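Ticket 936: Broadband drops every evening, Ludgate flat
Opened by: Kerubo Mabula
Status: reopened

Line goes dead at 6 pm and comes back when it feels like it. Rumeck support blamed my phone charger. I moved the charger to the kitchen. Same drop on Saturday.
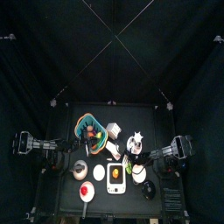

Reply from Said Sqalli: please restart the router and wait 3 minutes.

Done, for the third time this week. I don't see how a restart fixes something that keeps to a timetable. Speed test before the drop was 36, after it nothing at all. Next door is with Istach and has no trouble.

Said now says the line "tests fine". Tested when? If it was the morning, of course it did. Please test after 6 and leave this open.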